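Fruit keeps rolling off my oval platter – how do I arrange it?

Posted in Kitchen & Table by cotwood_kate, 6 May 2018
Viewed 1139 times

I have a big white oval plate that I use as a fruit plate in the middle of the dining table. It is close to flat, with only a small rim. I like to keep a mix on it: plums, mandarins, tomatoes, whatever is ripe at the market. The trouble is that the round ones won't stay put. Every time somebody bumps the table or takes a piece from the middle, two or three go over the edge and onto the cloth.

I don't want to switch to a deep bowl. I had one and the fruit at the bottom went soft before I saw it. I also don't want to put less on the plate, as we are a family of 8 when everyone is home and it empties fast.

Second part: is it fine to keep tomatoes on the same plate as the sweet fruit? And what about mangosteens? I bought some for the first time and the shells are already pretty firm. The lady at the stall said they keep on the counter but she didn't say how long.

The tablecloth is a printed cotton one and I would like to avoid plum stains on it if possible. Thanks.

orkness_orchard
Member, 4000 posts

I worked in a hotel breakfast room for a long time and we used flat oval platters every day. What we did:

Put the biggest and heaviest pieces down first, along the middle of the long side. They are your wall. Then set the medium fruit against them on both sides, stem end down where the shape allows it. Plums sit better on their side with the seam against a neighbor. Small mandarins are flat on top and bottom, so they hold still almost anywhere and are good for the ends of the oval, where things usually escape.

One layer only, or one layer with a few pieces resting in the gaps. As soon as you build a real second layer on a flat plate, it will slide when the first piece is taken.

If it still moves, fold a thin cloth napkin and lay it on the plate under the fruit. It gives some grip and you don't see much of it. Paper towel works but looks worse and sticks to anything that leaks.

Tomatoes: we kept them apart. Ripe tomatoes give off ethylene and so do plums, so everything ripens faster together. For a plate that gets eaten in a day or two I wouldn't worry. For a plate that stands all week, give the tomatoes their own dish. Don't wash anything until you are going to eat it, and take the soft ones off every evening.

Mangosteens: the shell should give a little when you press it with your thumb. Rock hard usually means old, and the inside may be dried up or brown. I would open one now and see. At room temperature I'd plan on a few days. In the fridge, in a bag with a damp towel, they go longer.

For the cloth, blot plum juice right away and rinse from the back with cold water. Don't rub. Check that it is gone before the cloth goes in the dryer.

belmonte77
Member, 319 posts

Just get a bowl. Or a tray with a higher edge, they have them at Budura in the kitchen aisle. We had the same problem every December with the clementines and I got tired of picking them up off the floor.

Never had mangosteens so can't help there.

plain_pantry
New member

Agree with most of the long reply above. I'd add two things.

Check what is under the plate. Mine used to rock because the tablecloth had a fold under one end, and on an oval plate a small tilt is enough to send a plum off. Pull the cloth flat first, then set the plate down, then load it. If you load it and then push it into place you lose half the work.

I also leave a few pieces on the cloth in front of the plate on purpose, the ones to be eaten first. A ripe plum and a ripe tomato sitting there get picked up before anything on the plate does, and there is less crowding. Put a saucer under them if you care about the cloth. Mine is a busy pink print with trees and deer on it and a spot or two gets lost in the pattern, but on a plain one I would use the saucer.

Brush the crumbs off now and then too. They collect around the fruit and get stuck to anything that has split.

My plate with the mix I have on it now:

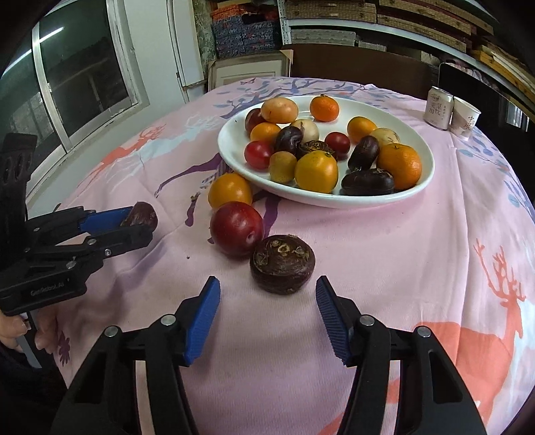 Oval plate with mixed fruit, with a plum and an orange-yellow tomato on the cloth in front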